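Teaching without the arm: some notes from March

I promised Julián Lorente that I would write down what we learned in the first month, before I forget the small things.

Our method is simple to explain. We do not drive a robot to collect demonstrations. A person holds a gripper in each hand and does the task, and later the policy learns from the recorded movement. The difficult part is knowing where the 2 grippers are in relation to each other. For this we use the printed markers. 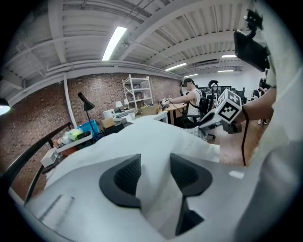

Both grippers in the big room, the second one with its marker cube on top.

With 600 demonstrations of folding a small towel, the policy we call Flundow finished 57 per cent of the trials. I had hoped for more. Most failures came when one hand hid the cube of the other, so the distance between them was guessed badly and the cloth was pulled too hard.

Julián thinks we should throw away these recordings. I prefer to keep them and give them less weight in the training. We tried it my way on nine difficult starting positions, and the movement became calmer, but I can't yet say it is better. Next I will repeat the test with slower hands.

Wanda Kapoor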